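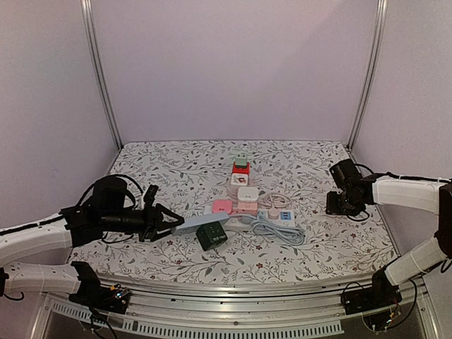 Should you replace all your windows at once? Most people are better off doing the worst room first and living with it through a winter.

I know that's not what the sales rep told you. Mine sat at my kitchen table in February with a folder of pictures and a price that was only good until he got back in his truck. All 11 windows, one crew, one day, and I'd save 700 dollars over doing it in stages. I said I'd think about it, and he looked at me like I'd turned down free cake.

So I thought about it. My house is in Torkcombe, on the hill side, and only the two windows on the north wall were truly bad. You could feel the draft with your hand – my curtains moved on windy nights! The rest were ugly and stiff but they shut. I paid 425 dollars for new weatherstripping and a couple of sash repairs on those, and ordered two Brakura casements for the north bedroom.

And here I am, pretty happy. I found out I don't like cranks much (my old dog bed was under one and I kept banging my knuckles), so the next ones will be sliders, maybe from Usberg if their lead time gets any shorter. If I'd signed for the whole house I'd be cranking every day for the next twenty years.

There are good reasons to do the lot, sure. If your frames are rotten all the way around, or you're having the siding off anyway, go ahead. But a discount that vanishes when the truck leaves the driveway is a lousy reason, and I'd let it go every time. Mine called back two weeks later with the same price.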